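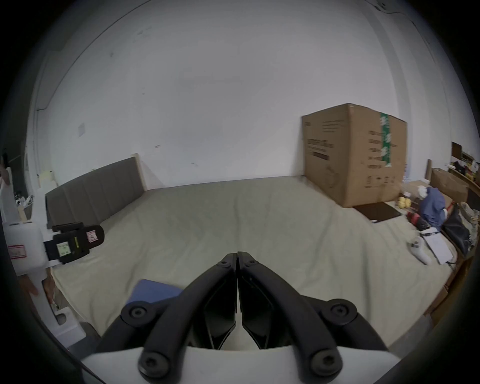 *Fig. 1. Gripper closed, facing the bed.*

**Grellolside progress report, June 11, 2021**

The cloth-state estimator now separates folded from spread fabric in the test set of 1,553 clips.

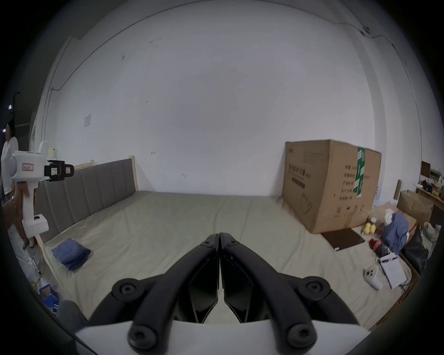
*Fig. 2. Folded blue cloth near the headboard.*

Planner latency fell to 130 ms.

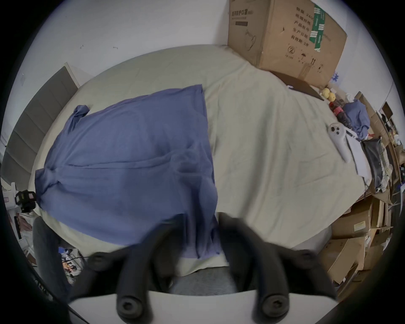
Senyo Dramani asked that bunched corners be scored separately, and the metric has been amended.

Grasp selection on hanging fabric remains open. 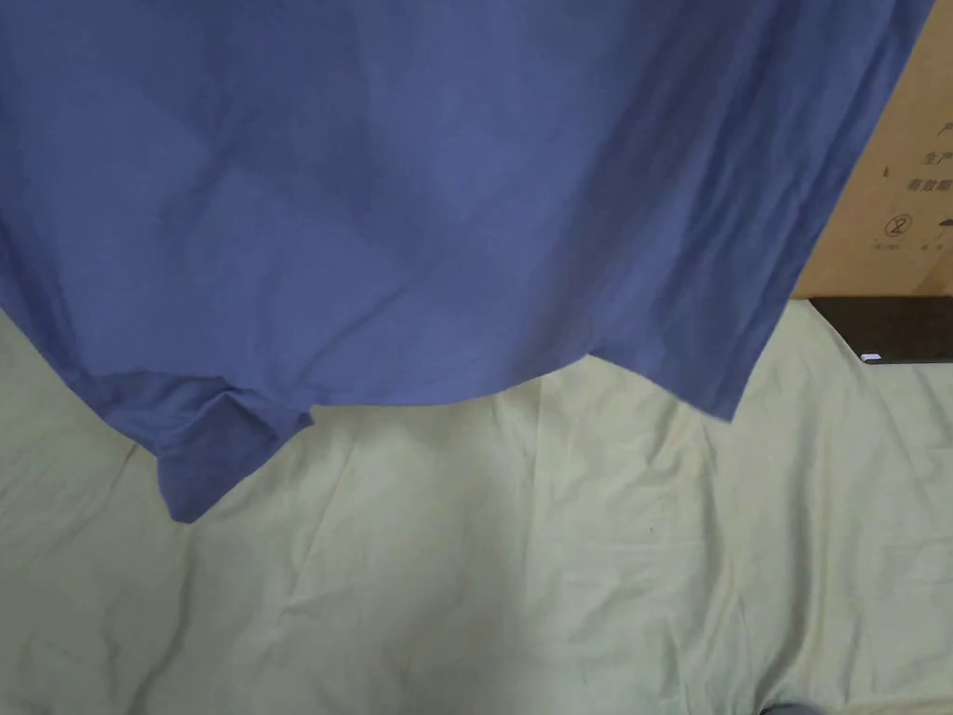 Is further funding required? The current award covers all work through December.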